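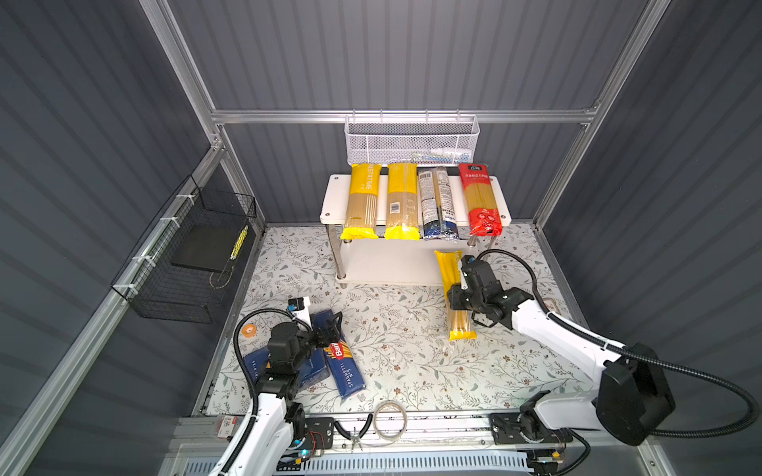 Início | Diário | Arquivo | Contato

Junho, quase meia-noite. Passei a tarde com a Iraís na tarefa do macarrão e ainda estou com a cabeça lá! O método novo (ela batizou de Tundis) treina os dois braços numa política só, em vez de uma para cada lado, e fechamos 280 demonstrações de arrumar espaguete na prateleirinha branca. O Barilla azul é o meu preferido – o Colton prefere os amarelos e não discute. Das 662 tentativas de teste, quero separar os erros por embalagem antes de acreditar em qualquer média.

O que me anima é variar a arrumação dos pacotes no tapete de folhinhas, uns na diagonal, outros quase em fila, e cobrar a mesma tarefa. Amanhã rodamos mais 50, com a ordem sorteada, e eu prometi ao Colton que não mexo em nenhum parâmetro no meio!
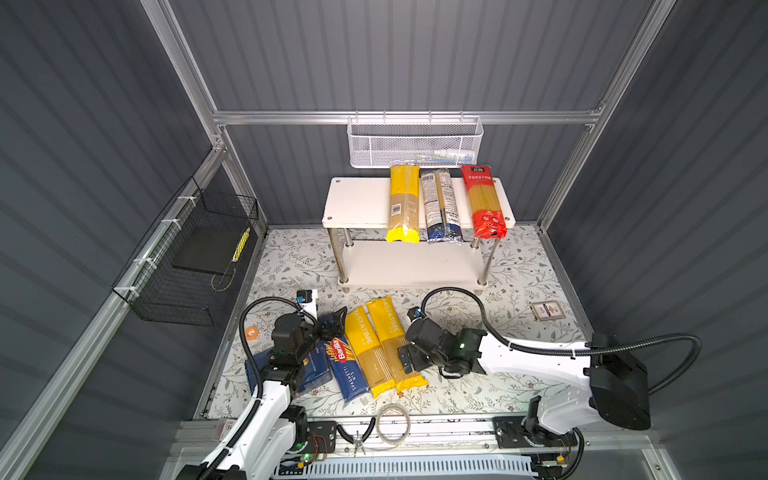 Para amanhã

Mandar a planilha para a Iraís, rever os pesos da Tundis e comprar café.

3 comentários | 12 compartilhamentos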